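Speaker notes — Hanging patterned wallpaper in older houses
Evville trade evening, Monday, 40 minutes plus questions

Slide 1. Title
Wait for the door to close. Say that handouts are at the back and the talk covers patterned paper only. Lining paper is a separate session.

Slide 2. The job I will keep referring to
Terraced house in Brerberg, three rooms and a stairwell, large leaf pattern throughout. Walls are lime plaster patched with gypsum at different times. No corner in the house is square. The worst one, in the back bedroom, is out by 14 mm over the height of the wall.
The client had already bought the paper. This is the usual order of events and we work with it.

Slide 3. Reading the label
Three figures matter: roll width, roll length, pattern repeat. Batch number is the fourth item and the one most often ignored. Check every roll before any of them is opened. On the Brerberg job one roll came from a different batch. It went behind the wardrobe and in the cupboard, where it does not meet the others.
Explain the match types. Straight match: the same part of the pattern meets at the same height on every drop. Half drop: every second length starts half a repeat lower. Free match: no alignment needed. Ask the room which one wastes most. Most will say half drop. With a large repeat, straight match can be worse, and it depends on the ceiling height. Show the sum on the next slide.

Slide 4. The sum
Wall height 2.4 m. Add 100 mm for trimming, top and bottom together. That gives 2.5 m. Repeat is 640 mm. Round up to whole repeats: four repeats, 2.56 m. A ten-metre roll gives three full drops with 2.32 m left over. The offcut is short of a full drop but will do above doors and below windows.
Go through this slowly. Last time I rushed it and had to go back.
Rolls on this job: 14 for the rooms, five for the stairwell. I order one spare per batch and leave it with the client, labelled with the room.

Slide 5. Preparation
Wash down, fill, sand, size. On mixed plaster, size the whole wall, patches included. Gypsum and lime take up water at different speeds and the paste will grab on one and slide on the other. If the old surface has been painted in gloss, key it with 114 mm sanding discs or by hand — either is fine, but vacuum the wall afterwards.
Switch the power off before the sockets are loosened. Repeat this even though everyone knows it.

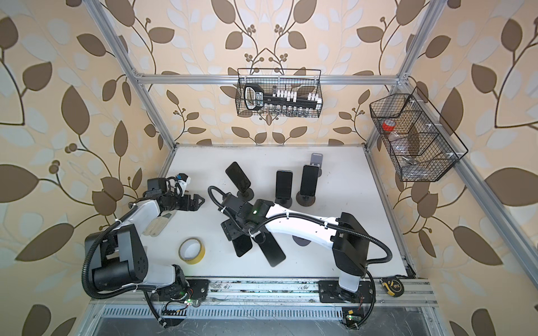
Slide 6. Where to start
With a small pattern, start next to the window and work away from the light. With a large leaf or flower, start from the most visible wall and centre the pattern on it. Hold two cut lengths against the wall before pasting. Check whether the centre line should fall on a join or in the middle of a drop. Pick whichever leaves the wider strip at both ends.
Mark a plumb line for the first length and a new one after every corner. Do not measure from the ceiling. In this house the ceiling falls 20 mm from the chimney breast to the door.

Slide 7. Internal corners
Cut the length so that it turns the corner by 10 mm. Hang the remaining strip on the new wall to a fresh plumb line, lapping over the turn. Some of the pattern is lost in the lap. On branching designs the eye follows stems, so match at eye level and let the error run out towards the skirting.
Pause for questions. The stairwell question will come up here. Defer it to slide 9.

Slide 8. Paste
Paste-the-wall products are quicker and stretch less. Traditional paper needs soaking time and all lengths need the same time. I write the time on the back of each length in pencil. Paper that has soaked longer is wider, and over five or six drops the pattern drifts.
The Chowdhury paste was used for the Brerberg rooms, mixed slightly thicker than the packet says. No lifting at the joins when I went back in October.

Slide 9. Stairwells
Hang the longest drop first. Work outwards from it, up and down the stairs. Paper for this drop was cut at 5.12 m, eight repeats. Two people, one supporting the folded length. The platform was a Gallodus, hired for two days. Check the feet on every move.

Slide 10. Costs
Paper not included. Sundries for the whole job came to 372 pounds, and platform hire was a further 114. Preparation took longer than hanging. Quote for it as a separate line.

Questions, ten minutes. Collect the sample boards before people leave.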